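Call for participants: help us test the keys and the screen of a new desk calculator

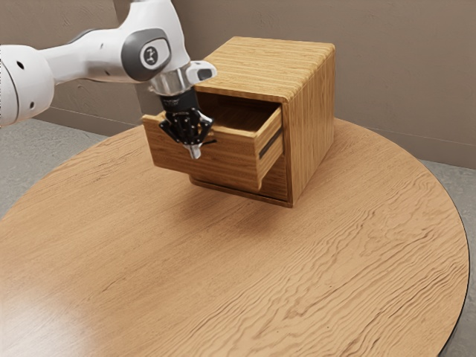 Rendered view: white and grey arm, round wooden table, small wooden cabinet.

Vonham is a small maker of desk and pocket calculators. We are looking for 13 people who will use our next model, the Wikine, for one month in their daily work and tell us what they think about it. The test starts in February and takes place at your own desk, wherever this desk is.

About the calculator

The Wikine is a scientific calculator in one flat piece, without a cover and without a hinge. It works in algebraic entry and in RPN, and you can change between the two with one key. It has a two-line screen, 252 functions and 4 rows of memory keys that you can label yourself with the small paper strips in the box. It runs on two ordinary button cells.

The inside is finished and we do not plan to change it. What is still open is the keyboard layout, the colors of the second and third functions printed above the keys, and the contrast of the screen. We have two layouts. In the first one the ENTER key is wide and lies on the left side, in the second one it is tall and lies on the right. Inside our office the opinions are divided, and we have had this discussion for too long already.

Who we are looking for

You use a real calculator with real keys at least a few times per week. It can be for surveying, for electronics, for bookkeeping, for teaching, for the machine shop, or for your own pleasure. We want some participants who have used RPN for many years and some who have never tried it, so please do not stay away if you belong to the second group.

We would be especially glad to hear from:

People who wear reading glasses, or who work in weak light
Left-handed people
People who type numbers quickly and without looking
Teachers who explain calculators to students

You must be 18 years old or older and be able to write your comments in English. The English does not need to be perfect. Ours is not perfect either, as you can see.

What you will do

You receive a test unit by mail with a printed manual. In the first two weeks you use layout one. Then you take off the key plate, put on the second one (it needs a small screwdriver, which is included) and use layout two for the rest of the month.

Each week you fill in a short form. It asks which keys you pressed by mistake, which symbols you could not read, and which function you searched for and did not find. Please write also the small things. A remark such as "the minus sign looks like dust" is very useful for us. At the end there is a call of 45 minutes, with or without camera.

The keyboard program records how many times every key is pressed. It does not record the numbers you enter or the results. You can read the complete record on the screen before you send the unit back, and you can erase it if you prefer.

What you will get

The test units must come back to us, as they are not yet approved for sale. After the test, every participant who has sent all the weekly forms receives a finished Wikine from the first series of 3,000 pieces, with the layout of their choice if we decide to produce both. We pay the postage in both directions. There is no payment in money.

If the unit stops working during the test, write to us and we will send another one. You do not have to pay for damage from normal use. Coffee is normal use.

How to apply

Please send us an e-mail through the contact page of Vonham with the subject line "Wikine test". Tell us:

Which calculator you use now, and for how long
What kind of calculations you do most often
If you prefer RPN, algebraic entry, or have no preference
If you are left-handed or right-handed
The country where we should send the unit

A half page is enough. We do not need a résumé. We read all the applications ourselves and we answer everyone, also those we cannot take this time. If you took part in our earlier test of the Morkadico printing calculator you are welcome to apply again, but new participants have priority.

Questions about the test can go to the same address. Please write "question" in the subject line, so that we do not count it as an application.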